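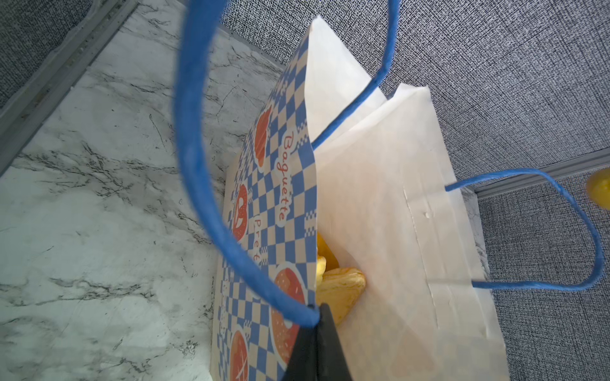 Home builds > Arms and grippers > Paper bags and the wrist cam

Tuhiwai
7 December 2020

Arm is finally back together after I stripped a gear in October, so I'm on to bags. The job is to get the gripper to the rim of a paper shopping bag, hold it, and then lift the food out one piece at a time. White bag, blue twisted paper handles, with a baguette sleeve and a wax paper bag standing up inside it.

Handles are killing me. From the wrist cam the near one loops right over the opening and the planner keeps treating it as part of the rim. I ran it 30 times last night and got the rim 8 times. The rest it either closed on the handle or pushed the bag back along the counter.

Anyone solved this without adding a second camera?

Findero

Cut the handles off.

Tuhiwai

The point is to do bags as they come from the store.

Findero

I get that, but you have two problems and you're working on both of them at once. Get the rim grasp to 30 out of 30 on a bag with no handles, then put them back. You'd know in one evening if the handles are really the cause.

Clollero

Disagree with Findero. I did that with mugs and had to throw the whole thing out when I put the handles back in. The approach angle was all wrong and I'd tuned everything around it.

Your handles are a strong blue and the bag is white. Mask on color, drop anything blue before you fit the rim. Ten lines of code.

Tuhiwai

Tried the mask. The sleeve has a blue and cream check on it, so it goes too, and then there's a hole in the middle of the bag and the fit wanders off. I could tighten the range, the handle blue is more saturated. But then it's tuned to one bag.

Clollero

Mask by shape after color then. A handle is a long thin curve, the sleeve is a block.

Pornska

What are you closing force wise? Paper rims fold if you look at them. On mine I go in with one finger inside and one outside and don't close until the wrist has stopped moving – that fixed most of the pushing for me, and I didn't touch the vision at all.

Also put some weight in the bottom. An almost empty bag will slide on stone whatever you do.

Tuhiwai

Force is just a current limit on the servo, set to whatever didn't crush a cup. I'll try waiting for the wrist to settle. Not keen on weights, same reason as the handles.

Findero

So no weights, no cutting, no second camera. What are you willing to change?

Tuhiwai

The code.

Upendo Mugo

I share a workshop with two other arm people and we had the same argument for a month. What worked was coming at the rim from the side between the two handle attachments, low, tipped up a bit. You lose some view of the inside but the handle stays out of the fingers. Pastry is the next problem – flaky stuff comes apart in hard fingertips, so get silicone on there before you try lifting any.

Pornska

Seconding silicone. The cheap baking mat kind cuts with scissors and sticks fine with contact cement.

Tuhiwai

Side approach makes sense, will set it up after work. What angle did you end up with?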